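# Plokthorpe Kitchen Words

Hello, and thank you for looking in! Plokthorpe is a little collection of 617 household sayings and recipe notes, gathered from family letters and typed up by hand over one long winter (and a bit of spring, if I'm truthful). It's meant for anyone who enjoys how people write about cooking when they're only writing to a cousin.

## What's inside

- `notes.csv`: the notes themselves, one to a row
- `glossary.csv`: 85 dialect words with plain meanings
- `letters/`: longer pieces, in three folders by region
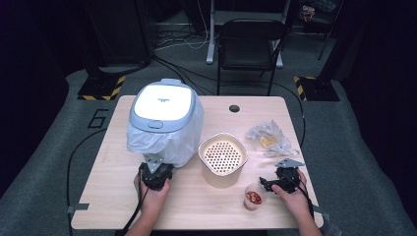
Rodel Panganiban wrote in to ask that the rice notes keep their old spellings, as tidying them would lose the way his aunts spoke, and version 3 now does just that.

## Known gaps

The Vallden letters are thin on puddings, and a fair few pages from Estrella were too faded to read, so those rows say `unclear` in the text column.

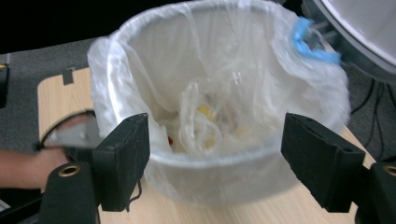

Where a word was only half legible I've put my best guess in square brackets, and Cherry Mae Agbayani has very kindly gone over most of them with me. If you spot a howler, do open an issue!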